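Brendan Brennan has tuned the bells at Wurncombe Priory for four years. The work starts at 4 in the morning, before first prayers, and he keeps a written log of every strike.

"The large bell should sound at 290 hertz," Brennan said. "In April it read low. The clapper had worn flat on one side, so we turned it and measured again."

The priory rings for each of the daily offices. Brennan puts the yearly load on the clapper bolt at well over 1000 strikes and checks the bolt every Friday.

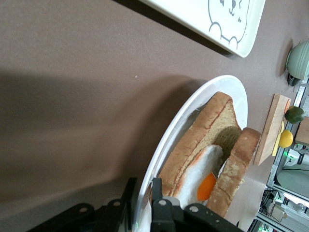
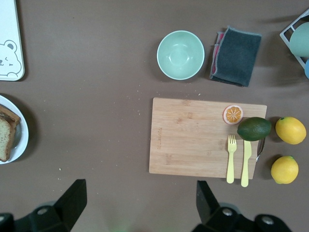 *On the tabletop at Wurncombe.*

Fiachra Moynihan, the prior, sets the ringing pattern. He dropped the long peal before evening prayer last winter – the tower frame was moving too much.

"The rule asks for a signal," Moynihan said. "It does not give a length. Nine strokes are enough to bring people in."

The frame will be bolted to new oak beams in the fall. Until then the small bell rings alone after dark.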